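Chapter 22
Vessels and Small Shelving

22.1 Scope

Chapter 21 dealt with fixed cupboards. The present chapter covers open shelving of the kind that stands on a worktop, and the drinking and measuring vessels kept on it. Wall-hung units are left to the Laxdal notes in Appendix C.

22.2 Terms

A vessel is any open or lidded container for food or drink. Clearance is the vertical distance between the worktop and the underside of the board. Headroom is the space above the board, and on an open unit it has no fixed limit.

22.3 Placing by height

Tall vessels go on the board. Those used beneath it must fit under the clearance with space for the hand - a mug is lifted before it is drawn out, and a measuring cup with liquid in it has to be kept level throughout. Handles should face outwards or to one side. Graduations are read at eye level, after the cup has been moved clear of the shelf.

Paper cups are light and tip easily when empty. They are placed last and removed first. Exercise 2 applies the Gorncombe method to a mixed set. 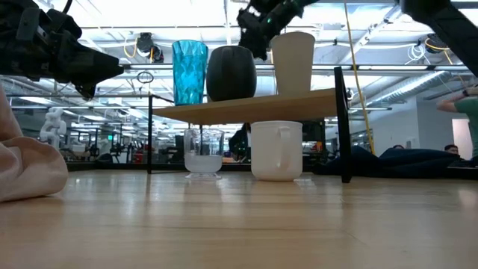 Department of Domestic Technology, Kavley College
Fig. 22.1 Small shelf with a wooden board and black metal framing. Tumbler, black vessel and paper cup on the board; measuring cup and mug beneath.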